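This site uses cookies to remember your settings. Accept | Manage

Valdebenito Community Kitchen Garden: progress report to the Stidberg Fund

April 16, 2022

Shares: 2

We're so pleased with how this quarter has gone! When we last wrote, the growing beds were still mostly couch grass and old brick, and Zulema Bustos was working out whether the soil was worth saving at all. It was, with a great deal of compost, and the first broad beans are up in all the south-facing beds.

The grant of £4000 has gone mostly on timber, topsoil and the water connection. The water took longer than we hoped (the supplier wanted a second site visit before they would agree a route for the pipe), so for most of March we were filling cans at the Candalov allotments next door, who were very patient with us. The tap finally went in at the end of the month and there was a proper cheer.

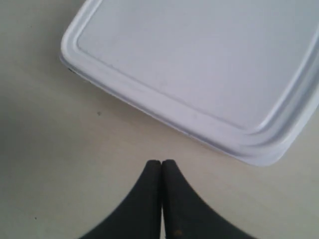

Seed saving has been the surprise hit. We had put it down as a small extra in the application and it has grown into the busiest part of the week. Members have brought in beans, squash, tomatoes and a very old lettuce that Fermín Godoy grew up eating, and we now have 143 packets sorted by sowing month. We tested a few of the older ones on damp kitchen paper before giving them any bed space. The parsnips were hopeless, as parsnips usually are after a year or so, but the tomatoes came through beautifully.

The cooking sessions started in March too. Each one uses whatever is ready, which so far means chard, leeks, rhubarb and a frightening amount of parsley. People eat together afterwards and take the recipes home. We had planned for a small group and quickly had to add a second sitting — a lovely problem, though it does mean our spending on gas and dry goods is ahead of the budget we sent you.

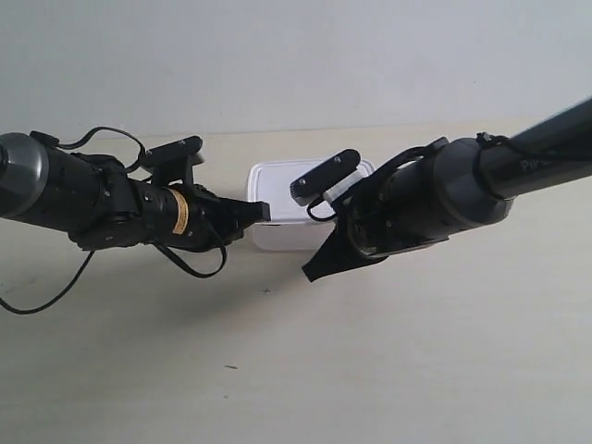

On the money side, we have an underspend on tools, thanks to a very generous donation of forks and spades from Pemedance, and we would like to move £100 of it across to cover the cooking costs. Please let us know if you need a form for this or if a note in the next report will do.

Still to do before summer: the raised bed for wheelchair users, which is drawn up and priced but not built, and the shed roof, which leaks over the one shelf we need dry. Fermín has had a quote for the roof and thinks he can do better. Zulema would like to try sweetcorn and squash together in the long bed, and we have all said yes.

You would be very welcome to visit. The rhubarb should be good for a few weeks yet, and there will be beans to pick by the time the next report is due.

Comments (0)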